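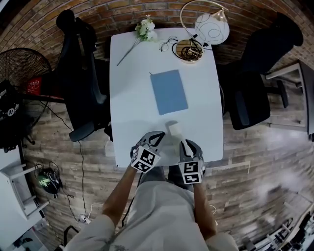

**Figure 3.** A light blue booklet and a small white cup on a white table.

### 4.2 Where the notebooks go

Our third research question asked what people do with a paper notebook once they have started it. The literature has a good deal to say about buying notebooks and almost nothing about finishing them, which may reflect the habits of the people who write the literature.

We mailed a survey to households in Jaltard and Wuseten in July and received 204 usable replies. A further 14 were set aside, most of them written in the margins of the form in a hand that neither coder could read. Respondents were asked to fetch every notebook in the home that had at least one used page, and to report the last page with writing on it. Together they reported 3461 notebooks. One household in Wuseten accounted for so many of these that we ran every test twice, with and without it. The results hold either way, and we have written to thank them.

The typical notebook is abandoned early. Slim booklets (Figure 3) did better than thick hardcovers, in line with Boström's "short runway" account, in which a writer keeps going only while the end is in sight. Hardcovers, especially those received as gifts, were often described as "too nice to use." Several had been kept for over a decade in this state of respect.

Content changed with page number. Opening pages held plans, resolutions and the owner's name in careful letters. By the middle, entries were mostly groceries and phone numbers without names attached. Pearce's scale of intent, built for office diaries, fit the first pages well and then stopped fitting anything.

Bookmarks gave us some trouble. We had expected a ribbon to mark the last page in use, and coded the pilot data on that basis. In the main sample the ribbon usually sat wherever the factory had left it. Randi Boström recoded these cases by hand and has asked that the next survey concern something else.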